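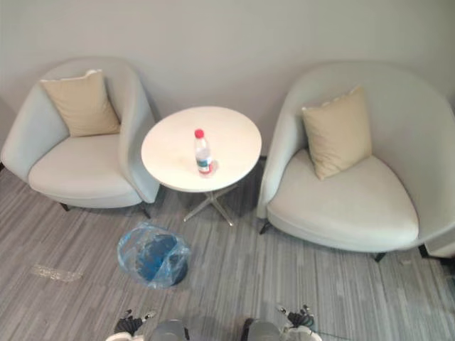 Cemlow tub chair, set of two
Sold by Goossens, contract and waiting room seating
Finish: gray-blue with off-white seat
Seat height and full dimensions: see the sheet at the counter

Goossens calls the Cemlow a "lounge chair for long conversations." I'd cut that down a bit. It is a compact tub chair with a wraparound back, and it suits a visit of up to 60 minutes. Past that, taller people start looking for somewhere to put their elbows.

The maker's leaflet says the fabric "resists everyday life." Ask which stains were tested before you believe it. The off-white seat is the part I would worry about. We have asked for a swatch of a darker seat fabric and have been told April, which was also the answer last time.

Throw cushions come with the set. Hanneke Coppens in our showroom takes them out before she sits down, and she is not tall. Try the chair both ways.

Price is 400 per chair, delivery extra. Lead time is quoted as 6 weeks. Plan on 9.
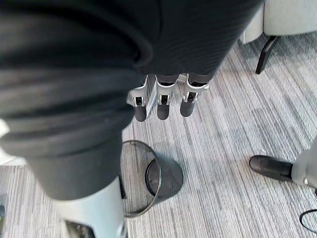
Small accessories are where these room packages get expensive. The Treltano bundle adds a side table and a bin to the two chairs, and the saving over buying them separately is thin. A black wire-mesh wastebasket is easy enough to find at any office supplier, and it looks fine on gray carpet whoever sold it to you. Buy the chairs alone if you already own a decent table.

Returns: unused, in original wrapping, at your cost. Questions about fabric go to Toon Leemans at the counter.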